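**Re: Clisurdale signing, who's going?**

**marshpenny** wrote:
Hi everybody! I finally got my ticket for the Clisurdale show, and I see Bohumila Kollár is on the guest list for Saturday. She was the voice of Aunt Endel in *Skirard*, which my brother and I watched every morning before school (we wore out the tape, poor thing). Has anyone met her? I'd love a signed cel but I'm shy about asking.

**tomcat_reels** wrote:
Oh, you'll be fine! I met her in March and she talked to me for ages, even did the kettle voice. Just bring something flat and a good marker. My collection is at 2,148 signatures now and hers is one I look at most. 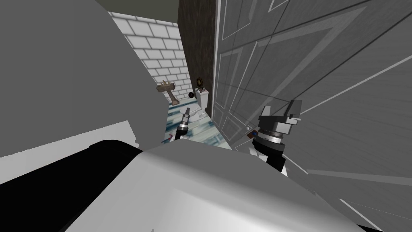
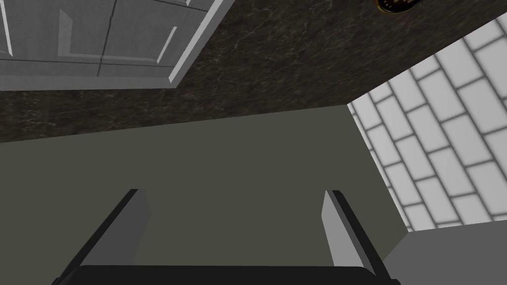 One thing though, don't pay for the VIP line. It's 40 dollars extra and you end up at the same table with the same nice lady.

**negussie_fan** wrote:
I have to disagree with tomcat a little, with love. Last year the regular line closed before I got up there and I went home with nothing but sore feet. If she's the main reason you're going, I'd pay it. Also, and I know this will start something, I still think Nassoro Magesa was the better Endel in season 2.

**tomcat_reels** wrote:
Season 2! No, no, no. He's a lovely actor and I'll watch him in anything, but he played Endel as grumpy and she was never grumpy, she was tired. Bohumila understood that. Fair point on the line, I got there at opening.

**marshpenny** wrote:
Thank you both so much! I think I'll skip the VIP and set my alarm very early. And I liked them both, please don't throw me out. Does she sign in silver if you ask? My cel is pretty dark around the bottom.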